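About Jatitau

Jatitau is an independent testing and repair-information company for mobile phones and tablets. The business was registered in February and has operated from the same leased unit since. We measure handsets, publish the measurements, and maintain service documentation for devices that are past the end of manufacturer support.

We do not sell handsets. Revenue comes from bench testing contracts, subscriptions to the Avura database, and licensing of the Lucero test procedures.

What we measure

Each handset that enters the program is tested in retail condition, on the firmware current at the date of purchase. The standard sequence covers display luminance and uniformity, battery capacity at three discharge rates, charging behaviour with the supplied adapter and with two third-party adapters, radio sensitivity on the bands used by Australian carriers, speaker output, and surface temperature under sustained load. Folding devices go through an additional hinge procedure, described in the Lucero documentation.

Two units of each model are tested. Where results from the pair differ by more than the published tolerance, a third unit is purchased and all three sets of figures are released. Averages are never published without the individual readings behind them.

Units are bought through ordinary retail channels. Review samples are accepted for familiarisation only and their results are not entered in the database. A manufacturer may submit a written response to any published figure, and the response is attached to the record unedited.

Avura

Avura is our measurement database. It currently holds records for 1410 handset and tablet variants. A variant is defined by model number, storage configuration and modem, so a single product name may account for several records. Regional models are listed separately even where the external hardware is identical, as band support and charging limits often differ.

Records are versioned. When firmware changes a measured characteristic, the earlier result is kept and the later one is added beneath it with its build number. Subscribers can query by build. Public access is limited to the summary table for each variant and the correction history.

Lucero

Lucero is the set of written procedures behind the measurements. The current revision contains 104 procedures, each with its equipment list, ambient conditions, calibration interval and statement of uncertainty. Laboratories holding a licence may use the procedures without modification and may state that they have done so. Modified procedures must be renamed.

The revision dated September 11, 2019 replaced the earlier single-rate battery test, which understated capacity on handsets with aggressive low-voltage cut-off. Results obtained under the old method remain in Avura and are flagged. They should not be compared directly with later entries.

Repair information

Service documentation is produced for devices that have stopped receiving parts or manuals from the original supplier. A typical file includes disassembly order, fastener sizes and torque, adhesive locations, connector pinouts and a list of parts that can be substituted from other models. Files are checked by a second technician working only from the written document — if the second technician has to ask a question, the file goes back for rewriting.

We do not document methods for bypassing activation locks, and enquiries on the subject are not answered.

Ivent

Ivent is the in-house logging software that runs the test benches. It records instrument readings, ambient temperature and humidity, operator actions and bench faults to a single time-stamped file. It was written for our own use and is supplied to Lucero licensees on request. Support is by email and is limited to the current release. The supported platforms are listed in the release notes. 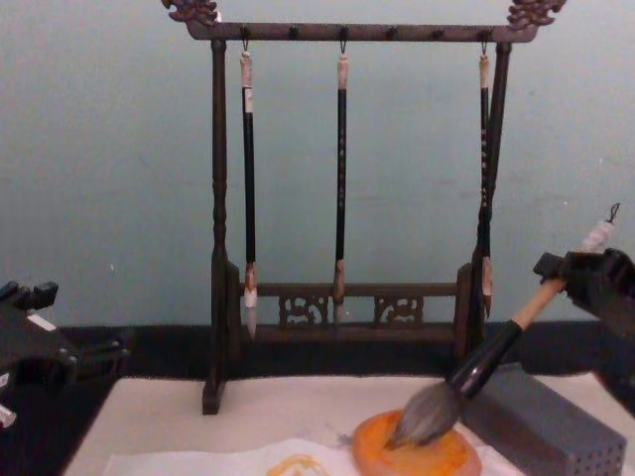
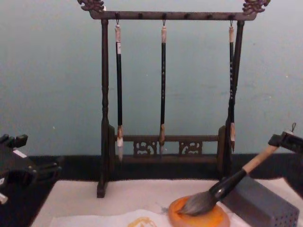 Brush rack and brushes.

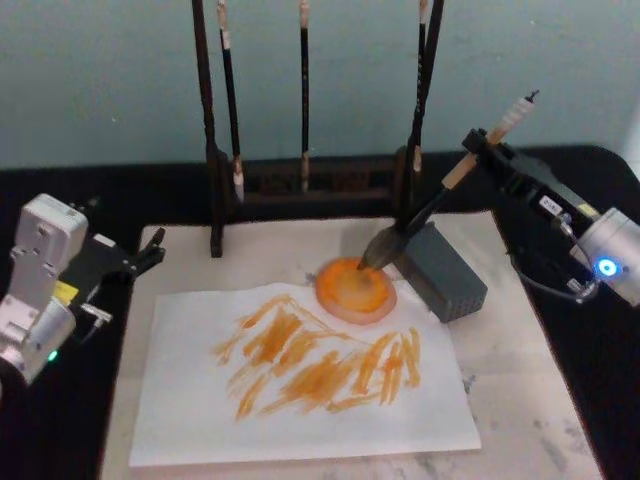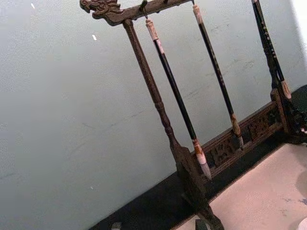

Facilities and equipment

The unit contains a radio-shielded enclosure, a darkened display room, two temperature-controlled battery cabinets and a general workshop. The battery cabinets hold over 40 cells on test at any time and are fitted with independent cut-off and extraction. Cells that fail the incoming inspection are discharged, labelled and stored outside the main building until collection by a licensed recycler.

Reference instruments are calibrated externally once a year. Working instruments are checked against the references every month, and the check results are available to contract clients with their reports. If an instrument is found out of tolerance, all results obtained with it since the last good check are withdrawn until they can be repeated.

Contract testing

Bench time is available to accessory makers, insurers, carriers and refurbishers. Quotations are issued against a written scope. Turnaround depends on the procedures selected; the long-cycle battery test alone occupies a channel for several weeks and cannot be shortened. Contract results remain the property of the client and are not entered in Avura unless the client asks for this in writing — partial publication of a contract report is not permitted in either direction.

Corrections

Errors in published figures should be reported through the correction form, quoting the variant and build number. Reports are acknowledged when received. The outcome is entered in the correction history whether or not the figure is changed.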